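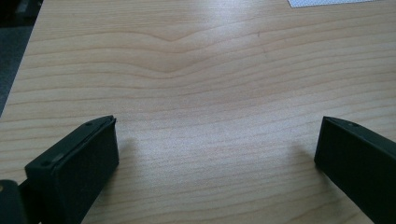
Finger and pad maintenance, bench gripper

Questions from the Hollville bench, collected by Elikem Kpodo. Last revised Oct 3, 2021.

Which fingers does this page cover?
The black rectangular fingers with screw holes in the top face. The round-nosed set used on the Declercq cell mounts differently and has its own sheet.

How far open should the fingers be for inspection?
Open them wide, with bare table between the tips and nothing held. Both tips should be at the same height. If one sits lower, check the mount before touching the pads.

How close to the table can the tips go?
Jog down at the slow setting until the shadow beside each tip is narrow, then stop. Do not use contact with the table as a height reference. The wood gives slightly and the reading drifts.

When are the pads replaced?
Every 2000 cycles, or sooner if an edge has rounded over or the face has gone shiny. Replace both pads together. A new pad opposite a worn one pulls the part off center.

What is the procedure?
1. Park the arm over the service table and open the gripper.
2. Lock out power at the Rerkura controller. Wait 20 seconds.
3. Back out the pad screws and keep them with the finger they came from.
4. Wipe the seat with a dry cloth. No solvent.
5. Fit the new pad and start every screw by hand before tightening any of them.
6. Restore power and run the homing routine.

Can I tighten the screws with the driver from the general kit?
No. Use the preset driver in the gripper drawer. The threads in the finger body are shallow and strip easily – a stripped finger goes back to Skelusthorpe for an insert and is out of service for 6 working days.

The tips no longer line up after a pad change. What now?
Loosen the pad screws, close the gripper gently on the gauge block, and tighten again with the block in place. If the offset remains, the fault is in the finger mount. Log it and leave the cell locked out.

Does homing have to be repeated after cleaning?
Only if a finger or pad was removed. After a wipe-down, open and close the gripper 5 times and check that the motion is even.

Glare on the table makes the tips hard to judge. Is there a fix?
Move the arm to one side of the bright patch and check there. Do not cover the table with paper or cloth during jogging.

Where do worn pads go?
In the marked bin under the bench, tagged with the cycle count.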